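Cutting Down on Coffee at Home
Innes Kitchen Notes

Most people who want to drink less coffee try to stop in one go, get a headache by the next afternoon, and are back to their usual amount by the weekend. Going down slowly is easier and most of the work can be done in the kitchen, with a scoop and a jar.

Find out what you drink now

Write down every cup for a few days before changing anything. Keep the paper by the coffee maker. Put down tea, cola and energy drinks too. A dark chocolate bar has some caffeine in it but you can leave that off unless you eat a lot of it.

Measure your mug. Fill it with water the way you normally fill it with coffee, then pour the water into a measuring cup. The mugs in our cupboard are from Donard and hold 15 ounces to the brim. The lines on the side of the pot are for a much smaller cup, and a person drinking two of those mugs has had more than they would guess from the pot.

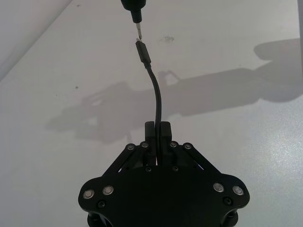
A reader wrote in to say that the measuring cup was the part that changed things for her. She had been telling her doctor two cups a day for years, and when she measured, it was closer to five. She bought smaller mugs, put the big ones on a high shelf, and did nothing else for the first month.

Smaller mugs are worth trying for that reason. If you don't want to buy any, put a strip of tape inside the cupboard door with the fill level marked on it, and hold the mug against it now and then until you are used to it.

Blend down

Buy a bag of regular and a bag of decaf in the same roast. A medium roast of each will be closest in taste. We use Lonach for the decaf and whatever is on sale for the regular. Grind them the same, or buy both already ground.

Mix them in a jar with a tight lid. Start with three scoops of regular to one of decaf. Shake the jar well, as the two don't always settle evenly. Use up the whole jar, then mix the next one half and half. After that go to one scoop of regular and three of decaf. Label the jar with the mix so that you don't make up the same one twice.

Decaf still has a little caffeine in it. If you drink it late in the evening and sleep badly, it could be the cause.

If you get a headache when you change jars, stay on the old mix longer. Headaches, tiredness and a short temper are all common while cutting down and usually pass in a few days. Anyone who is pregnant, has a heart condition or takes regular medicine should ask a doctor or pharmacist what amount is right for them. 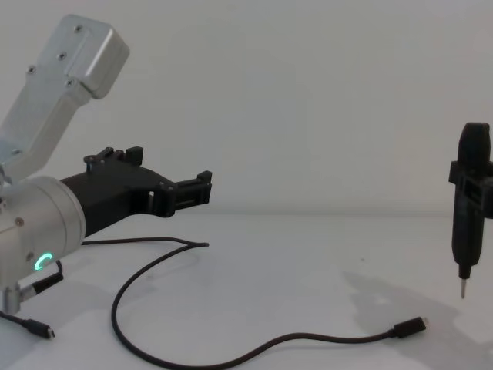 Black cable and open gripper at the white table.

Move the last cup earlier

Pick a time for the last cup and hold to it. We stop at 11 in the morning. If your last cup is now at four in the afternoon, move it back by half an hour every few days. Clean the coffee maker straight after the last cup and put the filters away. A dirty pot with an inch left in it tends to get drunk.

Keep something ready for the afternoon. Plain hot water with a slice of lemon is enough for some people. Roasted barley and chicory drinks have a bitter taste closer to coffee, and they take milk well. Start chicory weak, with half a teaspoon to the mug, and add more if you like it. Check the label on any herbal blend, because some contain green tea or yerba mate.

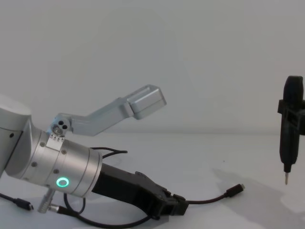 The same goes for cold drinks. A pitcher of iced barley tea keeps in the refrigerator for 2 days. Steep it in hot water, take the bags out once it has cooled, and put the pitcher on the front of the shelf where the cola used to be.

Tea drinkers can use a shorter steep. Take the bag out after two minutes and the cup will be weaker in every way. Rinsing the leaves first with hot water and pouring it off is often suggested, but it takes out less caffeine than people think and a good deal of the flavor.

Set up the kitchen

Store the regular coffee somewhere you have to reach for and leave the decaf or chicory by the kettle. If others in the house still drink full-strength coffee, use a separate jar with a different color of lid. Our Larley jars come with red and white lids, and red is regular.

Leave the timer on the coffee maker off. A pot that brews itself before you are up makes it hard to start the day with anything else. Drink a glass of water first and eat something, even if it is only toast.
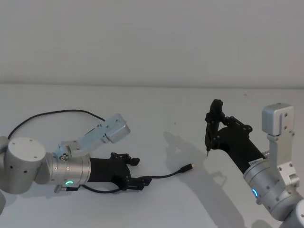

Reading time: 5 minutes

Using up what you have

An opened bag of regular coffee will go stale before a slow drinker gets through it. Divide it into small bags, press the air out and freeze them. Take out one bag at a time and let it come to room temperature before you open it, so that water doesn't form on the grounds. Don't put it back in the freezer afterward.

Stale coffee can go in the compost in small amounts. Keep grounds and beans away from dogs, and use a bin with a lid.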